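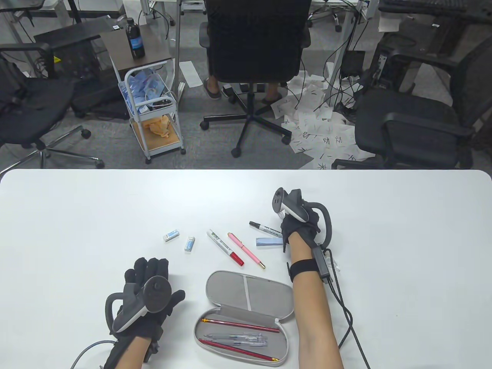 On cherche des gens pour notre journée portes ouvertes !

Chez Prerska, on apprend à des robots à faire des choses très bêtes : ranger une trousse, attraper un feutre, remettre un crayon à sa place. Très bêtes pour vous et moi, s'entend, parce que pour une machine c'est une autre paire de manches. En décembre, on ouvre l'atelier au public pendant une journée entière, et je m'occupe de trouver celles et ceux qui tiendront les démonstrations avec nous. Je débute un peu dans l'exercice de la petite annonce, soyez indulgents.

Ce que vous feriez, concrètement : on vous équipe de gants et de manettes de réalité virtuelle, vous vous installez à une table et vous manipulez des fournitures de bureau pendant que vos gestes sont enregistrés. Les visiteurs regardent, posent des questions (beaucoup de questions, surtout les enfants), et vous répondez tout en travaillant. Une fois qu'on a le coup de main, on enchaîne vite. Moi, la première fois, j'ai mis un temps fou à refermer une fermeture éclair avec les gants, et j'adore maintenant !

On tient trois postes en parallèle : Lornano pour le rangement sur table, Paredes pour le pliage de linge et Pluvex pour le tri de petits colis. Dites-moi si vous avez une préférence, sinon je vous place où il manque du monde. Notre but pour la journée, c'est 300 gestes enregistrés par poste, ce qui laisse largement le temps de bavarder avec le public.

Côté profil, aucun diplôme demandé et pas besoin de savoir programmer. Il faut être majeur, à l'aise en français à l'oral, et pouvoir rester assis ou debout par tranches de 30 minutes avec les bras en avant - ça tire un peu dans les épaules, je préfère prévenir. Gauchers bienvenus, on en manque cruellement dans nos enregistrements. Si vous portez des bagues ou une grosse montre, il faudra les laisser au vestiaire.

La mission est rémunérée, repas de midi compris, et vos frais de transport locaux sont remboursés sur justificatif. Rendez-vous à 8 h 30 pour l'installation, ouverture des portes à 10 h, fin à 17 h. Une séance d'essai d'une heure est prévue la semaine d'avant, payée aussi. On ne filme pas les visages, et vous signerez une autorisation pour l'usage des gestes enregistrés.

Pour postuler, pas de lettre de motivation, pitié ! Passez par le formulaire de contact du site, objet « portes ouvertes », avec quelques lignes sur vous, votre main dominante et vos disponibilités pour l'essai. Je réponds à tout le monde, parfois tard le soir.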